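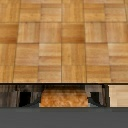
Simulated parquet top, orange piece in the recess below. Render.

About Ristach

Small outfit in Flendport. We write the house rules other people's robots work by, and we check them in simulation first. Started by Marietjie Adams and Hendrik Lekota in the back of the old Lestberg works, four of us now. Kgomotso Jacobs does the scenes, Ward Van Hecke does the paperwork (and most of the arguing).

What we do, in short. You send us your cell layout and your task list. We build it, run it, send back a rule sheet your night shift can read. Speeds, reach limits, who may reset what. Plain words, 25 pages at most. Almost 260 sheets out the door so far.

How we work:
Rules before motion. No arm moves in sim untill the sheet has a version number.
Surfaces get varied. Grain, tone, shadow. A rule that only holds on plain grey is no rule.
Every change signed by 4 eyes, two people, same day.
Failed runs are kept and filed with the good ones.
Sim results are marked as sim results. Always. A site check comes after, on your floor with your people.

We don't sell robots and dont take commission from anyone who does.

New sheets for Mathebula go live in November, the waiting list is open again after that. Ring before 4 in the afternoon and ask for Ward.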